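Tuston Desk Notes

README for the shared desk records, Beltov office

What is in this folder

Tuston Desk Notes is a small set of written records about the long desks on the second floor of the Beltov office. It covers what stands on each desk, how the screens and laptops are arranged, where the power comes from and what gets moved during the day. It was started in July, when the floor was changed over from fixed places to shared ones, and it has been kept up since by whoever has time.

The records are text, with one picture at the foot of this file. There are roughly 4,000 entries. Most of them are one or two lines long. A few of the early ones run to a page, from before the headings were settled.

Last revised: 15 October 2025

Files

desks.csv
One row per desk. Gives the desk name, the shape of the top, the number of screens normally kept on it and the position of the cable holes.

entries.csv
The main file. One row per note, with the desk name, the part of the desk and the note itself.

moves.csv
Records of things carried from one desk to another and left there. This file is incomplete for July, as moves were written on paper at first and the sheets for the Emer room were thrown out.

words.txt
The list of words used for objects and parts of the desk. Please read it before adding anything.

old/
Earlier versions. Do not edit these.

Desks covered

There are 16 desks in the set. Of these, 9 are in the main room, 6 are in the Emer room and one stands by itself on the landing. The landing desk is hardly used and has very few notes against it.

The tops are white. Some are straight and some curve at one end. The curved end gives a bit more depth but it is an awkward place for a screen, and a stand placed there tends to end up facing the wall. Notes about the curved end should use "curve" as the part name. "Corner" was used until the end of July and still turns up in the older rows.

How the desk is divided

Every note is given one of these parts:

back: the strip where the screen stands go
middle: laptops, keyboards, papers
front: the strip nearest the chair
curve: the rounded end, if the desk has one
under: cable trays, bags, footrests

Left and right are always from the chair. Several rows from the Emer room were entered from the window side and have left and right swapped. They were corrected in the second version, but if a row reads oddly, check it against the desk.

Screens and laptops

A screen is recorded by where it stands and what kind of stand it has. The wide curved screens go in the centre of the back strip. Their stands have spread legs and take up more of the desk than people expect, so a laptop usually has to go to one side, under or in front of a smaller screen. Record the laptop separately, with "open" or "closed" in the state column. If only one side of a laptop is on the desk you are writing up and the rest is over the join, put it under the desk that holds the larger part.

Do not record what is on a screen. This was agreed at the start and applies to laptops too.

Screen heights are not recorded. There was a column for this in version 1 but people adjusted them so often that it was of no use, and it was dropped.

Power and cables

Most desks have a round cable hole towards the back. The Mathur power strips were bought to sit in the trays underneath, with one lead coming up through the hole. In practice a good many of them have moved up on to the desk top, where the sockets can be reached without crawling about. Both positions are allowed. Put "top" or "tray" in the position column and say which part of the desk if it is "top".

A strip at the front of the desk should be noted each time it is found there. We are trying to work out whether longer leads would keep the strips towards the back, and the count of front positions is the main thing the facilities order will be based on.

Cables are only recorded if they cross the front strip or hang over the edge. Thin leads that belong to something a person is holding or wearing are left out.

Loose items

Straps, lanyards, pens, cups and so on go in as loose items. Use "strap or lanyard" where you can't tell which it is. Don't guess at the owner. Anything left on a desk for more than a week goes into moves.csv with "lost property" as the destination.

Items in a person's hands are not desk items and are not recorded. If someone puts the item down and leaves it, it becomes a loose item like any other.

Adding a note

Stand behind the chair or sit in it, and write down what is on the desk from left to right, back to front. Use the words in words.txt. If the word you want is missing, use the nearest general one and add your suggestion at the end of that file. Don't tidy the desk first.

One note per object. "Laptop and papers" should be two rows. This was not followed in the early entries and they have not been split.

If someone is working at the desk, ask before you start. If they would prefer you to come back, leave the row blank and mark it "later".

Known problems

The same object can have two names. "Power strip", "extension" and "block" were all used in the first version. They have been merged in entries.csv but not in old/.

The main room is written up far more often than the Emer room, so totals for the two can't be compared directly.

Three desks were swapped round when the floor was cleaned. Their names went with them, so a note against one of these desks may refer to a different place in the room depending on when it was made.

The state column for laptops was added late. Blank means unknown and should not be read as closed.

Cups are under-recorded.

Use

The notes can be used by anyone in the building for planning desks, ordering leads and stands, or settling where things ought to go. They were not made to show how busy a desk is or who sits at it, and they should not be used for that. There are no names in any of the files. Please keep it that way.

Changes

Version 3: moves.csv checked, "curve" replaces "corner" in new rows, laptop state added.
Version 2: left and right corrected for the Emer room, names for power strips merged.
Version 1: first set.

Comments can be added at the foot of this file.
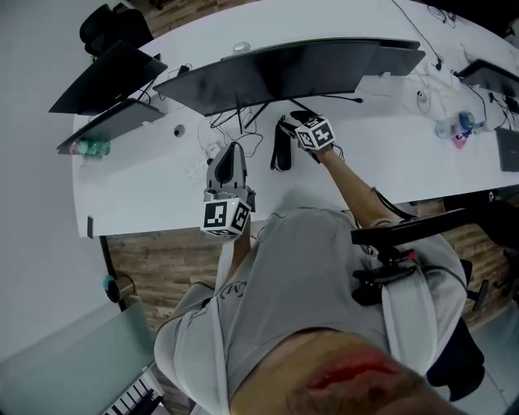
Mathur strips come with two lengths of lead, and the ones in our trays are all the short sort, so I'd put the lead length in desks.csv before anyone orders more. It would only take one extra column. I can do the Emer room if somebody else does the main one.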